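Lecture 7: Learning door opening from handheld demonstrations

These notes go with the second half of the manipulation block. Read them before the lab, and bring a copy of the Nendau worksheet, as the timing exercise depends on it.

7.1 The problem

Opening a door is a short task with several parts that behave quite differently. The hand has to reach the lever, press it through an arc, keep it down while the door starts to move, and then follow a second, much larger arc about the hinges. An error of a centimetre during the reach usually does no harm. The same error while the lever is held down can pull the fingers off it.

Classical solutions model the lever and the hinge separately and switch between two controllers. They work well when the geometry is known. Last week we saw what happens when the hinge estimate is wrong: the arm pushes against the door along its stiff direction and the force limit trips. The method in this lecture drops the explicit model and learns the motion from people.

7.2 Collecting without a robot

In teleoperation, the demonstrator drives a real arm. Every demonstration is then possible for that arm, but it is slow and the arm has to be taken to the door. In the handheld approach, the demonstrator carries a pair of grippers and does the task directly. What is recorded is the path of each gripper, how far it is open, and the view from one or more cameras.

The Cetier set, which we use for all the coursework, was collected in the second way. It holds 4,000 demonstrations on doors, drawers and cupboards, of which 900 are lever-handle doors. The rest are not needed until Lecture 9.

The gripper path is recovered from fiducial markers. Each gripper carries a white cube with black square patterns on its faces, and the head camera estimates the pose of the cube from whichever faces it can see. One face is enough in principle. Two faces give a much steadier estimate of rotation, and rotation matters most once the lever is moving.

The wide lens keeps both hands in view during the approach, at the price of strong curvature near the borders. Straight door frames bend, and so does anything the cube passes in front of. Marker corners must be undistorted before the pose is solved. If you undistort the whole picture first and then detect, you lose resolution where you can least afford it.

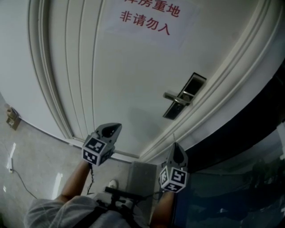 7.3 From recordings to training data

Processing has four stages.

1. Detect marker corners, undistort them and solve for the pose of each cube relative to the head camera.
2. Estimate the motion of the head camera and move the gripper paths into a fixed frame. Plain doors and walls give the tracker few features. Signs, lock plates and mouldings help.
3. Resample to 15 steps per second and fill short gaps by interpolation. Gaps longer than half a second are not filled, and the demonstration is rejected.
4. Express each action as a change in gripper pose relative to the current pose.

The fourth stage is the one students tend to get wrong. If actions are stored in the fixed frame, the policy learns where the training doors were. Relative actions remove this, and they also remove most of the slow drift left over from stage 2.

7.4 The policy

The network takes two recent views and the current gripper openings, and predicts a short run of future actions. Only the first half of each run is carried out before the network is asked again. Predicting several steps at once gives smoother motion through the lever arc, where single-step policies often hesitate.

Both grippers are predicted together, even on doors that need only one. For the idle hand the correct output is to stay clear.

7.5 Results on the Varnia arm

The policy was trained on the lever-door subset and tested on doors outside it. The reach was reliable. Most failures came just after the lever was down, when the gripper slid towards the free end before the latch had cleared. Adding a wrist force signal reduced these failures, but that signal does not exist in the handheld recordings and had to be learned from a small set of trials on the arm.

Glass close to the door was a second source of trouble. Reflections move with the demonstrator, and the head tracker can take them for fixed features. The Venkataraman filter, covered in Lecture 5, discards most of these points.

7.6 Exercises

1. A cube is tracked from one visible face. Sketch how an error in one corner changes the estimated rotation, then repeat with two faces.
2. Take any lever-door recording and mark the moment at which the lever reaches its lowest point. Say which signal you used.
3. Train the small network for 2,000 steps with fixed-frame actions and again with relative actions. Plot both on the held-out doors.
4. Explain why stage 3 rejects long gaps even when the gripper appears to be still on either side of them.

Hand in exercises 2 and 3 only. Plots should have labelled axes and units.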